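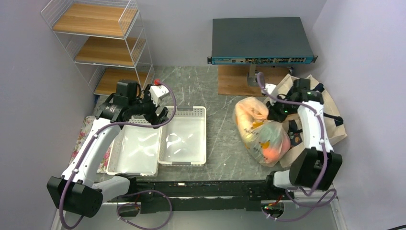

图3 台面布置：左侧为空置的白色网架与两只白色塑料篮，右侧为袋装物

3.3 台面、置物架与收纳篮的布置

前两节讨论了入户访谈中住户对“归位”一词的不同理解。本节转向器具本身，说明台面布置的依据，并讨论层板、篮体和袋装物三者之间的关系。图3所示布置由三类要素组成，即暂放用的袋装物、中转用的篮和存放用的架。三者共用一块台面，彼此间没有隔断，这与我们在Parkow小区看到的多数厨房情况相近。该小区建于1983年，户型紧凑，厨房操作面往往同时承担备餐、拆包和临时堆放的任务，住户很少有条件为购物归来后的整理单独留出一块地方。

访谈共涉及57户。受访者描述购物后的整理过程时，普遍把它分成两段：先把袋子放到台面上，再把袋中的东西送到各自的位置。两段之间的停顿长短不一，有的住户进门即拆袋，有的住户先处理冷藏食品，其余的留到晚饭后。停顿越长，袋子占用台面的时间越长，台面其余部分的用途也越受限制。我们把这一停顿称为“台面滞留”，下文沿用。

3.3.1 台面

台面采用灰色大理石纹样，带细而不规则的白色纹理。选择这一表面出于两点考虑。其一，灰色石纹台面在所访住户中较为常见，受访者看到后不需要额外解释。其二，白色的篮和架置于灰色底上轮廓清楚，便于后期对照片进行人工编码。纹理也带来一个小的不便：细小的白色碎屑与石纹颜色接近，编码时偶有混淆。Eun-ji Yeo在第一轮编码后建议，凡面积小于瓶盖的白色斑点一律不计入台面物品，第二轮编码按此执行。

台面三面有围挡，左侧、后侧和右侧均为竖直墙面，颜色浅淡。围挡的作用在于限定边界。开放式台面上，袋子可以向任一方向摊开，住户对“放不下”的判断因此很不一致；有了三面边界，台面的可用范围对每一次布置都是相同的。需要指出，围挡也使角部变得难以利用。访谈中有住户提到，厨房转角处的东西“放进去就忘了”，另有住户把转角专门留给很少使用的器皿。本研究把置物架安排在靠墙一侧，部分原因正在于此：架体占住不便使用的位置，靠前的台面可以留作拆袋和分拣。

3.3.2 置物架

置物架为白色金属丝架，配木纹层板。层板上下叠置，各层侧面以白色网片作护栏，层与层之间由细立柱相连。开始布置时各层均为空置，以免已有物品暗示分类方式。预备阶段曾在中层放置少量调味品，结果后续的摆放明显向该层集中，调味品周围很快聚起一批瓶装物，而上层长时间无人使用。取消预置物之后，三层的使用次序才显出差别。

架体没有与墙面平行，而是斜向摆放。斜放的代价是架后会留出一块三角形空隙，好处是层板的开口朝向台面中部，取放时不必绕过侧面护栏。Eusebio Yupanqui在现场记录中比较了两种放法，认为平行放置看起来更整齐，但侧网对斜向伸入的动作妨碍较大，较宽的盒子常被网片挡住，需要退出后调整方向再放。采用斜放之后，这类返工有所减少。由于两种放法没有在完全相同的物品组合下比较，这里只作为布置依据报告，不作效果推断。

三层层板各有不同的困难。底层接近台面高度，放入时几乎不需要抬举，适合较重的物品，但前方一旦有篮或袋，底层便被遮住，住户往往忘记还有这一层可用。中层上方受顶层限制，高瓶难以直立放入，需要倾斜瓶身，标签朝外的要求也就不易满足。顶层没有上方遮挡，取放自由，却最容易被当作临时搁置处。在多户的厨房里，顶层放着钥匙、药盒、未拆的信件等与烹饪无关的东西，住户自己也说不清它们从何时起就在那里。

侧面网片的作用比预想的复杂。它能阻止圆形物品从侧边滚落，也能让人从侧面看到层内还有多少余地。不过，小件物品的带子、提绳容易钩住网孔，软包装的封口也偶尔卡在网丝之间。Tirno型网架的网孔较密，Kina型较疏，前者少见卡挂，后者便于擦拭。两种网架在访谈住户中都有使用，住户的评价大多与清洁有关，很少提到承重。

3.3.3 收纳篮

置物架前方放置两只白色塑料篮，左右并列。篮体为圆角，侧壁有孔，底面光滑。两篮的位置并不严格对齐，左篮略靠前且稍有倾斜，右篮放得较正，略靠后。我们没有要求每次将篮摆齐。住户家中的篮极少处于对齐状态，过分规整的布置反而会使人倾向于小心维持原样，减少挪动。

两只篮在任务中分别对应两种去向：一只收“近期使用”的物品，一只收“备用”的物品。分类标签不贴在篮上，只在开始时口头说明。Hwang在早期方案中使用彩色标签，标签醒目，但摆放者会反复核对标签而忽略物品本身，后来改为不贴。左右两篮分别对应哪一类，各次之间轮换，以抵消就近摆放带来的偏向。

右侧的篮在前后篮沿上可见灰色提手部分。提手在本研究中并非用于提携，却影响了物品的放入方式。较长的盒子横放时会碰到提手，竖放则可以避开；有的记录中，盒子被搁在篮沿上而未落入篮底。编码时将这种情况单列为“搁沿”，既不算入篮，也不算遗漏。若物品的大部分体积低于篮沿，则按入篮处理。两位编码者对这一界线起初有分歧，后以物品底面是否接触篮底为准，分歧基本消除。

光滑的篮底有两方面影响。薄而轻的包装袋放入后会沿底面滑向一侧，篮体倾斜时更为明显，先放入的东西因此聚在一边，另一边仍有余地却不易被注意到。另一方面，底面反光会形成弯曲的亮线，照片编码时可能被误认为透明包装的边缘。凡有疑问的照片，均与同一次布置中空篮状态的照片对照后再作判断。

篮壁孔洞常被视为通风设计，而住户更看重的是能从外面看见里面有什么。有受访者说，家里的实心盒子“要一个个打开才知道”，换成有孔的篮以后，重复购买的情况少了。这一说法在访谈中多次出现，我们没有核对购物记录，故只作为住户自述处理。

3.3.4 袋装物与拆袋次序

袋装物放在台面右侧，与左侧的篮之间留有一段台面。这段距离是有意保留的。若袋与篮紧邻，拆袋者会将物品直接从袋口移入篮中，中间没有比较和判断的环节；留出距离后，物品常在台面上短暂停放，先成堆，再分送。成堆的方式因人而异，有按大小的，有按包装材质的，也有按预计使用的餐次。后一种最难从照片中辨认，编码时须参照口述记录。

全部任务共使用77件物品，分批装袋，每批包括盒装、瓶装和软包装三类。每袋最多装入9件，装袋次序随机，不把同类物品集中放置。袋口的朝向没有统一规定。初步观察表明，袋口朝向篮时，拆袋与入篮的动作较为连贯；袋口朝向操作者时，台面上成堆的情况更多。袋子清空后是否立即收走也存在差异。留下的空袋仍占据台面，并且会盖住后取出的小件物品，记录中因此出现过漏放，直到收拾空袋时才发现。

3.3.5 布置的复位与记录

每次任务之前，置物架清空，两只篮清空并放回架前，袋装物放回右侧。复位只检查要素的相对位置，不使用定位标记。架与篮之间允许有小的偏移，以篮不阻挡底层的全部开口为限。复位后先拍摄一张照片作为基准，再开始拆袋。基准照片在后续编码中有两种用途，一是辨认反光和石纹造成的误判，二是确定篮体在任务过程中是否移动。

篮体移动是一个值得单独分析的变量。在访谈中，住户很少主动提到挪篮，似乎不把它当作整理的一部分；而在现场记录中，为了够到架的底层而把篮推开，是相当常见的动作。篮被推开之后多半不再回到原处，台面的分区也随之改变。第4节将按移动方向和移动时机对这一动作作进一步分类，并讨论底层利用率与篮体位置的关系。

本节布置有若干局限。置物架与篮均为白色，颜色对分类选择的影响无法在此考察。台面只有一种高度，身高差异较大的住户对顶层的取放感受会有所不同。任务物品不包括生鲜和冷冻食品，前文所述住户优先处理冷藏食品的习惯，在这一布置中没有对应的环节。补充任务于10月进行，沿用同一布置，仅将物品组合作了调整，其结果在附录中单独列出。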